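Clareck Community Seed Library
Minutes of the winter planning meeting
Held 2018-01-06 in the reading room, Fleton Branch Library

Opening

The chair opened the meeting and welcomed everyone back after the holidays. What a turnout for a cold morning! Minutes of the fall meeting were read and accepted with one correction: the runner beans listed as "Scarlet" should have been listed under pole beans, mixed.

1. Where we stand

The seed count is finished. We have 300 packets ready to lend, which is more than we have ever had going into spring. Tomatoes are the biggest group at 67 packets, and the drawer hardly closes. We are short on carrots, parsnips and anything in the onion family. Members who let leeks go to seed last summer were asked to bring in whatever they saved, even if it isn't cleaned yet - we can do that together at the packing table.

The bean returns were a real delight. Several members brought back far more than they borrowed, and the purple-podded ones are beautiful.

2. Germination tests

Old lettuce and spinach seed will be tested before it goes out. Method agreed: damp paper towel, ten seeds per towel, kept in a warm kitchen and checked daily. Anything that sprouts poorly will be marked "sow thick" and given away free at the swap. One member asked if pepper seed should be tested too. Yes, but peppers are slow, so those towels need to be started first.

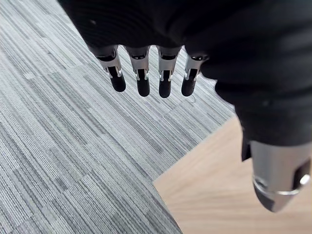
Results should be written on the drawer cards in pencil. Last year's pen marks ran when the cards got wet and we lost the dates on most of the squash.

3. Spring seed swap

The swap will be held at the Fleton branch again. We had a long and happy discussion about tables. Last year flowers and vegetables were mixed together and people had to lean over each other to reach the marigolds. This year flowers get their own table by the window, herbs go next to them, and vegetables run down the long wall. Agreed by all.

Tsoukalas Garden Supply has offered 100 paper pots and a bag of seed-starting mix for the children's corner. Accepted with many thanks! Children will plant sunflowers or peas, their choice, and take them home.

The flyer needs a new drawing. Two members offered, so we will have two flyers.

4. Trade with Kondutau

The Kondutau garden group wrote to ask if we would trade varieties with them. They have a flat yellow onion that stores until May and a short-season melon, and they would like our striped paste tomato. Everyone was very keen. We will send 16 packets of the tomato and ask for onions first, melons second. It was suggested that we also send growing notes, with a warning that the plants sprawl and want strong stakes.

5. Other business

The label printer is out of tape. Hand labels until it is replaced, block letters please.

Envelopes: the small brown ones leak fine seed at the corners. Poppy and lettuce should go in folded paper first, then in the envelope. A folding pattern will be left in the top drawer.

A member asked for a talk on saving squash seed without crosses. Great idea, to be held before planting time if the room is free.

Actions

Start pepper and lettuce tests - testing group, this week
Reply to Kondutau and pack tomatoes - secretary
Thank-you letter to Tsoukalas - chair
Book room for squash talk - secretary
Flyer drawings to the desk by the end of January

Meeting closed at noon. Tea and squash bread followed.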